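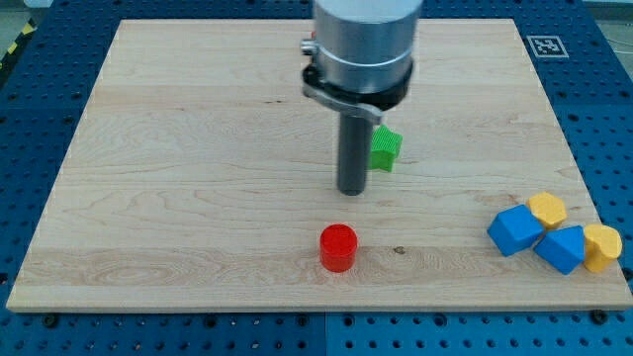

Maple board on the blue table, six blocks, tool over the bare wood between the star and the red cylinder.

1 Jun 2021
Bench notes, tidy-up task

Fuad Wubshet asked me to write down why I keep saying no to the Dernham people, so this is partly for him.

They want to know if the arm can put away a toy shelf. Their word was "chores." What we have is a board with six blocks on it and a single straight rod for a tool, no fingers. I would not call that a chore. A kid's bedroom floor has socks on it, and a charger, and half a cracker.

Still, the blocks are a fair place to start, and I'll grant the easy part is easy. The red cylinder has open wood on every side. You can come at it from anywhere and push it anywhere. If all housework looked like that cylinder I'd be out of arguments. The star is nearly as good, though I don't like those ribbed sides for pushing. I'd expect the tip to catch in a groove and turn the block. Haven't checked that. Someone should.

The trouble is over on the right. Two blue and two yellow, all bunched up, the cube tilted, one yellow piece leaning on the blue pentagon and nearly at the edge of the board. Ask a person to pull the blue ones out and they won't even slow down. They pinch. With a rod you have to nudge one thing off another without sending the last one over the side, and that takes a plan several pushes long. The planner from Dornell does one push, looks, does one more. Fine for the cylinder.

Run log, so I stop quoting it from memory: 200 tries on the "separate by color" instruction, 22 ended with both colors apart and everything still on the board. The Dornell sheet quotes a much better number, but their starts were all spread out like our left-hand side would be if we cheated and used it. I want clustered starts counted on their own line from now on.

Training set is 4,000 pushes, of which 263 begin with blocks touching. I think that's most of the story right there. Fuad thinks it's the camera height. We can test his idea first, it's cheaper.

Rezaei's point from the call: a rod is the wrong tool and we should bolt the two-finger one back on. Maybe. Then we'd be testing grasping, and Wevus has already spent a lot of time on that and still can't fold a dish towel that I'd put in a drawer.

What I'd tell Dernham: ask again in October, and send a photo of the real shelf, uncleaned.

To do
- rerun with only the four-block cluster, star and cylinder off the board
- star alone, push on the ribs from both sides
- recheck the marker behind the board against the calibration file
- Fuad: raise camera, same starts, log separately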